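3/22/25
Aredside workshop, stone bench

Subject: sharpening stones, flattening and new grit order

Came in the morning to finish the two kitchen knives from the Aneck batch. The 1000 stone was hollow in the middle again. I put a straight ruler on it and light was passing under, more than last month. So before any knife, flattening.

Drew pencil grid on the stone, then worked it on the flattening plate with plenty of water. After 4 rounds the pencil was gone also in the center. I broke the edges of the stone a little, because last time a sharp corner scratched the blade of the long slicer.

Knife A (Oshima, carbon steel). Two small chips close to the tip. Started on 800, right side first, until I could feel the burr on the full length. The tip needed much more time than the heel. Then 1000, then 3000 with light pressure. Cuts newspaper cleanly, but it still catches at one place near the middle. I marked this place with tape and will look at it again with the lamp.

Knife B (stainless, no name on it). Skipped 800, the edge was only tired. The burr on this steel is stubborn -- it bends from one side to the other and does not want to come off. Ten very light strokes on each side on 3000 helped, the cork helped more.

Question for colleagues: does somebody still use the Kudness stone? It dries too fast for me and I do not feel what the edge is doing. If it is not used, I would move it to the lower shelf.

Cloths and small things

The polishing cloths must stay separate from the floor rags. Grit from one rag can spoil a whole evening of work. For the cloths we have the white mesh bag with ginkgo leaves and the yellow zipper. Please close the zipper fully before washing.

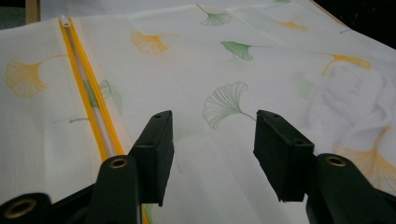

To do in April

Order a new flattening plate, the old one is losing its bite.
Check the angle on Knife A again, I suspect I lift my hand near the middle.
Try 3000 directly after 800 on a cheap knife and compare.
Write the date of last flattening on the side of each stone -- pencil is enough.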